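插板任务板打印求助:蓝色圆柱销的公差和底板固定
板块:桌面制作 / 3D打印与治具

楼主 木工三号线
3/9/22 发帖
最近在做一块白色矩形任务板,面上用细灰线分区,配一组蓝色小零件。图纸参考 Plundent 论坛上流传的那份,自己改过尺寸。目前两个问题:
一、小圆柱销立在板上容易倒,底面是否需要倒角或者加沉孔。
二、板子直接放在黑色台面上,碰一下就歪,后续零件全部对不上轮廓。 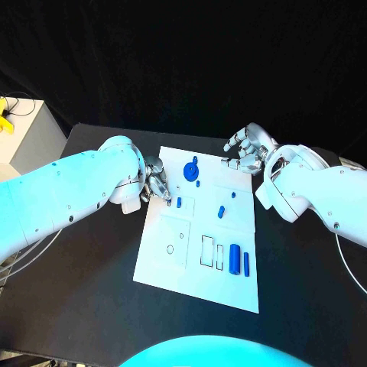

销子用 PLA 打,层高 0.2,竖着打,底面第一层有轻微外扩,没有修。打印轮廓是直接印在板面上的,没有凹槽,所以定位全靠目测。预算 293 元,超了就不做。

2楼 Flirix
外扩就是象脚,切片里设初层水平补偿,先给 -0.15 试。销子太细的话别指望靠自重站稳,加沉孔,深 2 mm 足够。

3楼 灰线以内
不同意加沉孔。加了以后轮廓就没有意义了,练的是放置,变成练插入。两种任务应该分开,放在不同的分区。

4楼 Flirix
回3楼:一碰就倒的件,连放置都练不了。沉孔可以比销子大一圈,只起限位作用。

5楼 Eckhard Kramer
先解决板子移位。我四月份做过一块类似的,背面贴硅胶垫,四角各一片,基本不动。双面胶也行,但黑色台面揭下来会留胶印,很难清。不建议用夹子,夹子占边缘,手伸过去会挂到。

6楼 木工三号线(楼主)
硅胶垫已下单。补充一张,板子还是斜的,没有摆正。

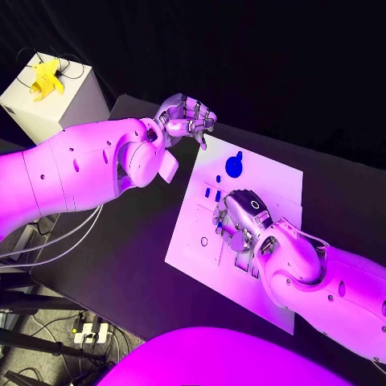

图2:浅色任务板与蓝色圆形旋钮,旋钮顶部带小凸柄

旋钮是最大的彩色件,单独打印,装配间隙留了 0.3,手感偏松。轴是光轴,没有阻尼。

7楼 Stojanovska
松的话在轴上套一个 O 形圈,比重新打印省时间。另外灯光建议换成中性白。彩色灯下灰线和板面的对比度很差,零件颜色也没法核对。

8楼 灰线以内
灯光同意。O 形圈不同意,阻尼会随磨损变化,每隔一段时间要重新标。间隙改成 0.15 重打一个,成本几毛钱。

9楼 Stojanovska
0.15 在大部分民用机器上直接卡死。我的机器喷嘴跑过 2,000 小时,0.2 都要打磨。

10楼 Eckhard Kramer
两位说的机器状态不一样,争这个没有结果。打一组间隙测试件,0.1 到 0.4,每档一个,转得动又不晃的那档就是答案。测试件模型在 Skamemstead 站里有,编号 64。

11楼 木工三号线(楼主)
测试件今晚打。沉孔的事折中处理:左上分区保留平面轮廓,右上分区加浅沉孔,直径放大 0.4。初层补偿按 -0.15 设。

12楼 灰线以内
可以。右上分区的灰线记得跟着外移,不然孔边会压线。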